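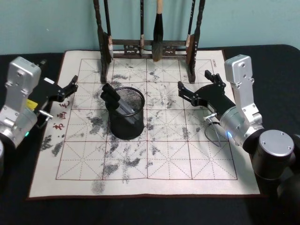
上一篇底下有条留言问我,客户名单都在Zandach里放得好好的,干吗非要搬到Elero去,是不是月费涨了?还说自己也在用Zandach,每次想搬都被导出那一步劝退,想听听搬完之后群发邮件的打开率有没有变化。

我本来想在留言区回两句,结果越写越长,干脆单开一篇。

先说月费。没涨,我那个档位一直没动过。我想搬,是因为去年11月那次课程促销。当时我给老学员发优惠码,Zandach里筛选“买过基础课但没买进阶课”的人,筛出来的名单里居然混进了一批早就退订的。邮件发出去不到一个小时,我就收到了好几封很不客气的回信,有一位直接把我退订页的截图贴给我看,上面清清楚楚写着“您已成功退订”。我脸都绿了,一封一封道歉,道到半夜。

后来问客服,客服说退订状态是记在“邮件”那个模块里的,客户资料那边要手动同步。手动!我用了这么久,居然才知道有个同步按钮,藏在设置的第三层菜单里。从那天起我就动了搬家的念头。

Elero是Hesurton家的产品,客户资料和邮件放在一个后台里,退订就是退订,哪里都能看到。试用期30天,不用绑卡,这点我很喜欢(以前绑卡试用忘了取消,白白被扣过一年的钱,到现在想起来还心疼)。注册完我先没动真名单,拿自己的2个邮箱来回折腾,订阅、退订、再订阅,看状态变不变,确认没问题了才开始导数据。

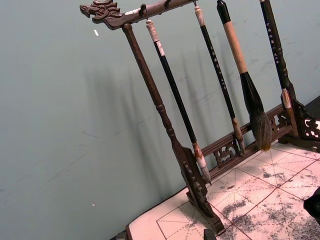
导数据这一步嘛,留言里那位怕的就是这个,我理解,我也怕。Zandach导出来的表格,中文姓名用Elero一打开全是乱码,第一次导进去,后台里躺着一堆问号,那场面真是……后来把文件另存成UTF-8编码的CSV再导就好了。还有日期格式,Zandach是日在前月在后,Elero反过来,不改的话,有些人的购买日期会跑到明年去。自动邮件要是按购买日期来触发,那就热闹了。

我的名单不大,清理完正好700人,手动核对还受得了。名单上万的朋友,还是先抽一小批试导吧,导完随便点开几个人,看看标签、备注、购买记录在不在,再导剩下的。备注这一栏尤其要看,超过一定长度会被截掉,也不给提示。我有个学员的备注写得特别长(她换过三次上课时间),导过去只剩前半截,我是照着旧表格一个字一个字补回来的。

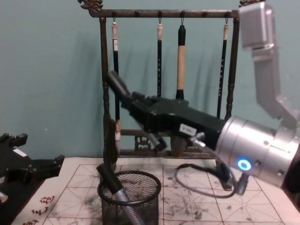 标签是我花时间最多的地方。在Zandach里我的标签早就乱得没法看了,“进阶课”“进阶”“进阶班老生”,三个标签指的是同一拨人,还有一个叫“重要!!”,我想破脑袋也想不起来当初为什么重要。趁着搬家,我决定全部推倒重来。理想中的标签应该像毛笔挂在笔架上那样,一支一个钩子,粗的细的各挂各的,要哪支伸手就拿。按这个思路,我只留了课程、来源、状态这几大类,每个人在每一类底下只能有一个标签。听着简单,合并的时候可真费劲,Elero没有批量改名,只能先新建,再筛选,再批量加上,最后把旧的删掉。顺序千万别弄反了!我就弄反过一次,先删了旧标签,那一组人就散在大名单里找不着了,只好回去翻原始表格。

自动邮件也得重做,这个没法导。我以前攒了11封,从欢迎信到课程结束后的回访都有,这次重读了一遍,有几封写得实在尴尬,满屏的感叹号(我知道我现在也爱用),开头还是“亲爱的小伙伴”。索性重写了,删掉了中间那封“您是不是忘了我们”,我自己收到这种邮件从来都是直接划走的。

说回打开率。搬完之后只发过一次正式群发,打开率比之前高一点点,可我不敢把功劳算给Elero。名单清理过了,不看邮件的人本来就被我挪走了不少,分母小了,数字自然好看。标题我也改了写法,到底哪个起了作用,现在说不清。等多发几次我再来更新。
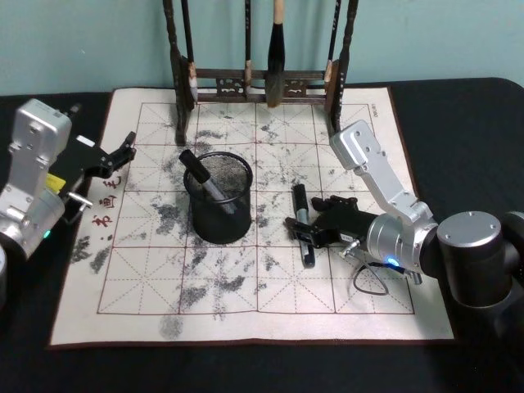
米字格水写布,格子里深深浅浅的

再讲讲不满意的地方,免得像在打广告。Elero的手机端很难用,想在外面改一个客户的备注,要点进去好几层,返回的时候还会跳回首页,我现在基本只拿它看看数据。报名表单的样式也少,想做得像样一点就得接Eder的表单插件,插件另外收费。我现在先用自带的凑合着,丑是丑了点,填表的人好像也没什么意见。

还有一个坑是发件域名验证。换平台以后要去域名后台加几条记录,Elero的帮助文档里写“通常很快生效”,我等了一整晚还是红色的叉。第二天早上起来一看,是我复制的时候末尾多带了一个空格……删掉重新保存,喝杯咖啡的工夫就变绿了。这种事也不好意思去问客服。

至于Zandach,我还没注销,降到免费档先留着,万一哪天要查老订单呢。要注销的朋友记得先把邮件统计也导出来,客户资料的导出里不包含这部分,我差点就漏了。导出入口在“报告”页右上角那个小箭头里,不在“数据管理”里,别找错地方。

留言里还有人问到短信群发,这个我完全没用过,给不了意见。要是有人在Elero里开过短信功能,欢迎来说说怎么收费、中文会不会按两条算,我也想知道。

写于2018年3月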